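Irkuvstead bench group - example gathering check-in
Minutes, October
Notes by Kiran Bisht (typed during the meeting, sorry for the gaps)

Start 10:05. Previous minutes OK, no changes.

1. Where we are

Fruit bagging task on the two-arm table. Target is 1000 kept runs before the first training pass. Count on the sheet this morning: 534 kept. Agarwal side asked if the rejects are in that number - no, kept only. 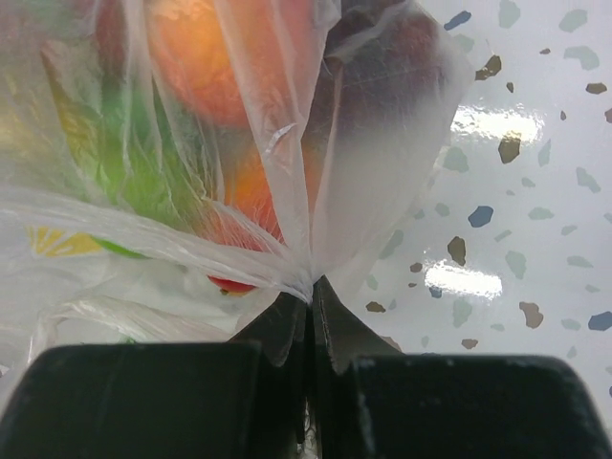
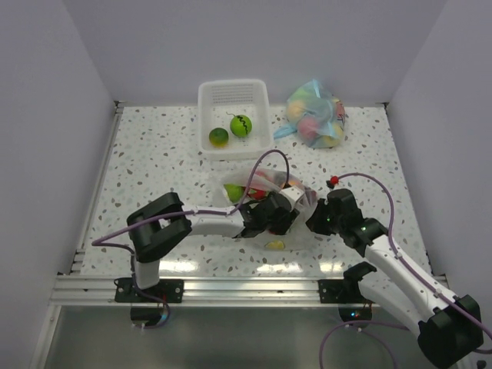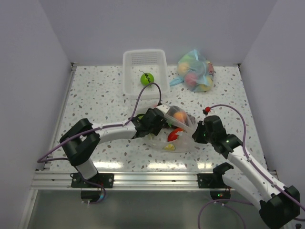
Bagging task, two-arm table. First is the wrist view, other two are the fixed view.

2. Bags

Long talk about bags. Clear film is hard in the wrist view, the glare from the overhead lights comes up off the tabletop right next to the film. Blue bag easier to pick out in the fixed view. Multton people want the blue one dropped to keep things simple. Rest of the room wants both in, the model will meet both. Agreed: both stay. Half and half from here, log the bag color in the run name.

Twisted necks vs. flat, spread-out bags - we've been mixing these with no tag. Needs a tag. Use "neck" and "flat", nothing fancier. Old runs to be tagged by going back through the fixed view, wrist view only if unclear.

Swap a bag out when it has a hole. Do not tape. There was tape in one batch and those runs are out.

3. Start and end of a run

Operators not doing this the same way. Some hit record with the grippers already on the bag, some start from home. Decision: start from home position, both grippers open, hands off for a two count, then go. End = bag let go and both arms back home. If you stop early for any reason mark it "cut" and keep the file, don't delete. Fornitz wants the cut ones for the failure set.

Question about fruit left in the basket at the end. Does that count as a bad run? No - depends on the instruction given. If the instruction said all the fruit, then yes bad. If it named one item, fine. Instruction text has to be saved with the run, half of last week's have the field blank.

4. Left arm cable

The purple cable loops up high above the gripper and can pass in front of the basket in the fixed view. Asked whether to re-route. Pros: clearer view of basket. Cons: everything already collected has the loop in it, and a shorter run might pull at the wrist. Left as is until 1000, then look again. No one is to move clips in the meantime please.

5. Camera check

Fixed camera got nudged at some point, not clear when. Add a check: one still at the start of each shift, compare with the reference print by the door. If the front rail doesn't line up, stop and tell Kiran before recording anyting.

Wrist camera - wipe the lens at shift change. Dry cloth.

6. Pace

Slow this month. Resets take longer than the runs. Suggestion to have 2 full sets of toy fruit laid out so one can be bagged while the other is being sorted. Agreed, try it. Second set to be ordered, same sizes as the first if we can get them. Mixed sizes OK for the later phase but not now.

Also operators to swap sides of the rota every hour, people are getting sloppy with the right arm towards the end of a shift. Seen in the replays, lots of re-grips.

7. Labels

Agarwal to send the short list of item names. Currently have "citrus", "orange", "round orange" and "orng" all for the same sort of thing. Pick one. Until the list comes use plain color + fruit.

Actions
- Kiran: add neck/flat tag and bag color to the run form
- Kiran: reference print for camera check, put up by the door
- Multton: go back through the old runs and tag them
- Agarwal: item name list
- Fornitz: say what they need with the cut runs, format and where to put them
- All operators: fill in the instruction field, every time

AOB: stool at the table is too low, get the other one from the store room. Door to be kept shut while recordng.

Closed 10:50. Next one same time, same room.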